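29/08/2026

I have given up sugar again. I mention it at the top so that whoever reads this in fifty years can make allowances for the tone.

Slept badly. The upstairs neighbor has started learning the accordion, and he practices the same six bars until a little past eleven, stopping each time right before the note you want. Lay there finishing it for him in my head. By morning I had the whole tune and no wish to own it.

Kenza Bennani called at eight to ask if I was still doing the choir trip in September. I said yes in the voice I use for dentists. There are 50 of us going on one bus, and Magnus Morrison has already sent out a seating chart, a revised seating chart, and a note asking people to ignore the revised seating chart. I am next to Finlay Laing in all versions. Finlay hums. He doesn't hum what we're singing. 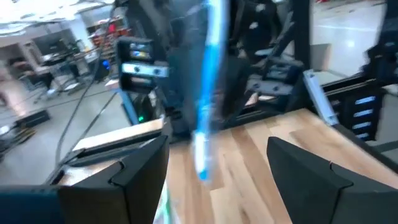 Blue blur over the planks, late August.

Spent the middle of the day on the suitcase question. The old one has a wheel that goes its own way, and I looked at a Trutetti in the window on the corner, very handsome, priced as if it came with a small apartment. Went home and oiled the wheel. It now goes its own way quietly.

Then the packing list. Morag MacRitchie's came by email and runs to three pages for a four-night trip. She wants us to bring a sewing kit, a spare sewing kit "for lending," black socks (plain), black socks (dress), and throat lozenges, no eucalyptus. I wrote my own on the back of the gas bill: toothbrush, music, the good shoes, something to read when Finlay starts.
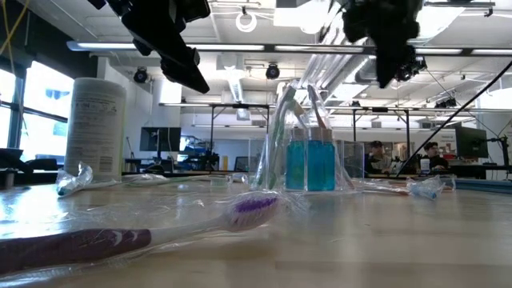 I crossed out the good shoes after dinner. They pinch, and we stand through the entire second half, including the Latin piece with 831 amens in it. Sorin Costache says it only feels like that from the bass section. Sorin gets to sit down for the tenor solo, so I don't take his word on endurance.

Tried the Latin in the kitchen while the rice was on. Got as far as page nine and burned the rice. Ate it anyway, with an egg over the worst part, and thought about cake for most of the meal.

Choir fund stands at 3,000 and the bus has eaten a good part of it. Magnus wants a bake sale. I have been put down for two dozen brownies, which I am to make, wrap, and carry across town without tasting. Said I'd be delighted.

Accordion just started. He has added a seventh bar.

Contact | © 2026 All rights reserved | Back to top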